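Kitchen Table Notes: the great plate clear-out

Last updated: 14 July 2020

So, the plates. Back in April I promised I'd report on how the clear-out was going, and then I got distracted by tomatoes and a leaking hose (long story, it's fixed, mostly). But I finally did it! Every plate in the house came out of the cupboards and onto the dining room floor, and I sat down in the middle of them with a coffee and a stack of old newspapers.

My mother bought dishes the way other people buy shoes. There was the Sunday set, the second-best set, and the odd ones she picked up at yard sales when we lived out in Vindum. I'd been moving them from house to house for years without once eating off most of them. 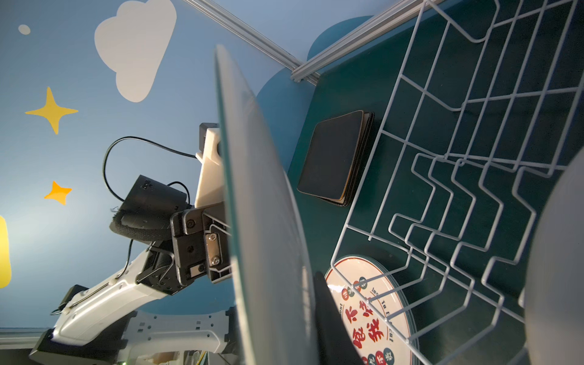

My neighbor Gülizar Ateş came over and sat on the porch steps while I held things up at the screen door, and she was ruthless. If I couldn't remember the last meal I'd had on a plate, out it went. She let me argue for exactly one, a chipped pie dish that I will be buried with. By supper I had four boxes packed for the thrift shop in Plindov, which is taking drop-offs at the back door again, but only if you call first. Please do call, they're swamped!

A few of you wrote in to ask what to keep. I went with big plain white plates and I'm so glad. They stack, they go with everything, and when one breaks you can replace it without hunting all over creation.
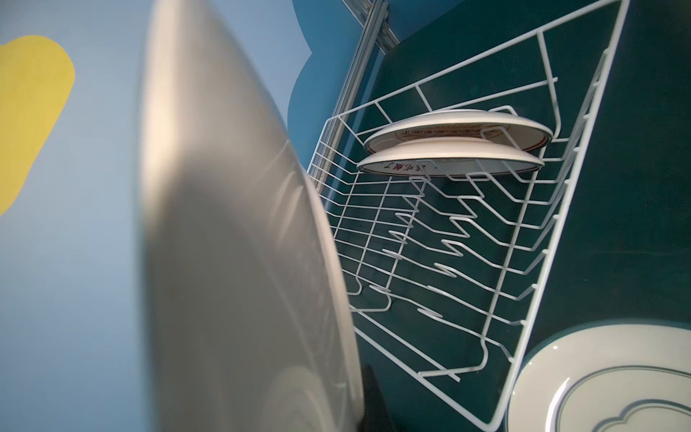
Plain white, and big enough for a proper supper.

Wrapping tip, from my years of moving: two sheets of newspaper per plate, and stand them on their edges in the box like records. Flat stacks crack at the bottom. I learned that on the drive from Trisik, when we lost most of the soup bowls (I still miss the soup bowls).

Next time I'm doing the spice shelf, and I'm a little scared of it. If you have a good way to label jars that doesn't peel off in the steam, write and tell me.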